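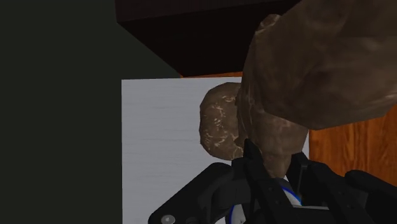
The case for the short menu

My local café changed hands in September. The previous owners had a menu of 98 items. I know the figure because they printed it on the window, as though it were a reason to come in. The new owners have eight things on a board, and two of those are soup. I have heard a good deal of grumbling about this in the queue at the post office and I would like to argue against it, partly on behalf of the café and partly because I think the point applies to a great many other things we buy.

Let me start with what the old menu was like to use. You sat down, you were handed a laminated booklet, and you read for several minutes. There were jacket potatoes with a long list of fillings, then the same fillings in a panini, then the same fillings in a wrap. There was a curry section, a pasta section and a page headed Lighter Bites, which was the other pages with the chips removed. Most regulars had stopped reading years before and ordered whatever they had ordered last time. I had the same cheese and onion toastie for most of a decade. When I say I miss the old menu, and on some days I do, what I miss is one line of it.

A kitchen the size of that one can't cook 98 dishes. It can only assemble them. The food has to arrive already made, or nearly made, and be kept in a freezer until somebody asks for it. I don't say this as a snob. I have a freezer and I use it. But a lasagne which may be ordered twice a week or not at all has to be a frozen lasagne, and a frozen lasagne from a catering supplier tastes the same in my town as in every other town with an account at the same supplier. The long menu looks like variety from inside one café. Go into four cafés along the same road and you will find it is the same list four times over.

The short menu lets a place cook. If you know that most people who come in will have one of eight things, you can buy for eight things. You can make a proper pot of one soup in the morning and sell it until it has gone. When it has gone, you rub it off the board. People dislike that last part more than anything. A man ahead of me on a Tuesday was told at half past one that the leek and potato had finished, and he said that this was no way to run a business. I think it is a very good way to run one. A café which never runs out of anything is either throwing a lot away or selling you something that keeps for months.

I spent a few years working in the office of a kitchenware wholesaler called Lahtinen, and that is where I first started thinking about this. When I joined, we stocked one range of saucepans in a handful of sizes. When I left we stocked 16 ranges, and the sizes in each didn't quite match the sizes in the others, so that a lid from one wouldn't fit a pan from the next. Sales hadn't grown to match. What had grown was the number of phone calls from shops who had been sent the wrong lid. Each new range had been brought in for a sensible-sounding reason. One customer had asked for a heavier base. Another wanted a handle you could put in the oven. No single addition did any harm that you could have pointed to in a meeting. It was only when you walked down the aisle in the warehouse and saw the dust on the boxes that you got an idea of the cost.

I suspect the café's old menu grew in the same way. Somebody asks for a tuna melt, so you put on a tuna melt. Somebody's daughter is off bread. A rep leaves a sample of breaded brie. It is easy to add a line and very awkward to take one off, as there will always be one customer who comes in only for that and who will tell you so at length. So lists get longer, and they go on getting longer until the business changes hands and a stranger with no loyalties takes a pen to them.

There are objections to all this and some of them are fair.

The first is that a short menu leaves people out. If you can't eat wheat, or don't eat meat, or are bringing a child who will accept only plain pasta, a board of eight things may have nothing on it for you. This is the strongest argument on the other side, and the answer is that a short list needs to be chosen with more care than a long one. A good short menu has something on it for nearly everyone. Both of the soups at my café are made without meat and one of them is thick enough to be a meal. Where the owners have gone wrong, in my view, is on children. There is a half portion of the stew and that is all. I don't have small children now, but I did once, and I would have walked past.

It is also worth saying that the long menu was never as accommodating as it looked. Ask the old place what was in the vegetable lasagne and you got a shrug, since it had come in a box and the box had gone out with the recycling. Ask the new place what is in the soup and the person who made it will put her head round the door and tell you. I would trust that answer over any number of little green symbols in a booklet.

The second objection is price. The stew costs more than the old chilli did. It does, and I have no clever reply. Some of the difference is simply that everything costs more. Some of it is that braising steak costs more than whatever was in the chilli. For anyone counting pounds this matters more than anything I have said so far, and I would not lecture a pensioner on the virtues of a fresh pot of stew if what she wanted was a hot dinner for the money in her purse. I would only point out that the toastie, which survived the cull, is cheaper than it was, and is made with better cheese.

The third objection is the one I hear most often and have least time for. It is that people like choice. They say they do. Asked whether we would prefer more of something or less, we nearly all say more, in the way we all say we would like a bigger garden. But watch what people do. They look at the booklet, they sigh, they say "what are you having?" and then they have that. Choosing between a great many things which are nearly the same is a small chore, and we have let shops and restaurants hand us this chore many times a day and call it a favour.

I noticed it last when I needed a new shed lock. The old hardware shop on Irar Street would have had two kinds of padlock, a cheap one and a dear one, and the man would have told you to buy the dear one. It has closed. Instead I spent an evening on a website called Zudavent looking through page after page of padlocks, with reviews, many of the reviews being for some other padlock. I bought the Skorkard in the end because I was tired. It is perfectly all right. I have no idea whether it is better than the ones above and below it on the page, and I'm fairly sure that none of the people who reviewed them had any idea either.

What the hardware shop did, and what the café now does, is take on some of the work of deciding. Somebody who knows more about padlocks than I do had looked through the catalogue and left out the bad ones. That is a service. It used to be the main thing a shopkeeper was for, and it was included in the price. When a shop stocks everything, it has stopped doing that part of the job and passed it on to the customer, who is less good at it and isn't paid.

I don't want to push this too far. I am glad that the library is large. I wouldn't want a chemist with eight things on a board. There are places where the whole use of the place is that it has the odd item you need once in your life, and a good ironmonger was one of them, for all that he kept only two padlocks. He had a whole wall of screws. The trick was in knowing that people need a great many sorts of screw and very few sorts of padlock, and that kind of knowledge comes from standing behind a counter for a long time.

Nor is a short menu any guarantee. I have eaten badly in places with five dishes and a great deal of empty space on the card. If the few things are poor, there is nowhere to hide, and a couple of smart restaurants near the station have found as much. A short list done lazily is worse than a long one, because you can't even order round it.

But for an ordinary café on an ordinary street, open from eight until four, I think fewer things is nearly always right, and I would ask the grumblers to give it until the spring. Try the thick soup. Go before one if you want the leek and potato. And if you do miss the breaded brie, the supermarket has it, in the freezer by the far wall, and it is the same one.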